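About Torik

Torik is a small language school on the top floor of the old bank in Cevolstead, and we love what happens here! We teach evening classes for grown-ups who want to get chatting fast — at the market, on the phone, with the in-laws.
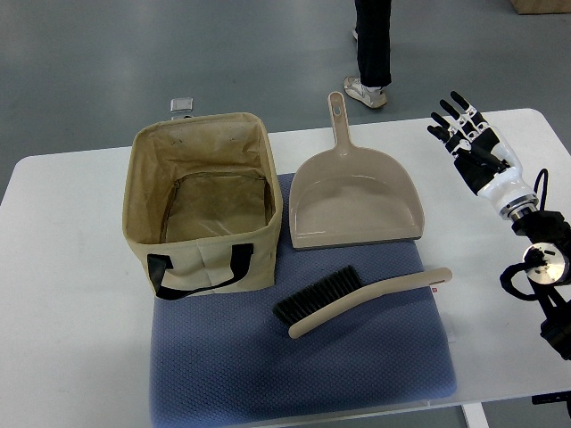

2 min read

Our first class met in Tirkodgate with 3 learners and one borrowed whiteboard. Now 261 people come through the door each week, and our lending shelf holds 400 books (please bring back the cookbooks!). Beginners start on Monday at Ots, our ground-floor café.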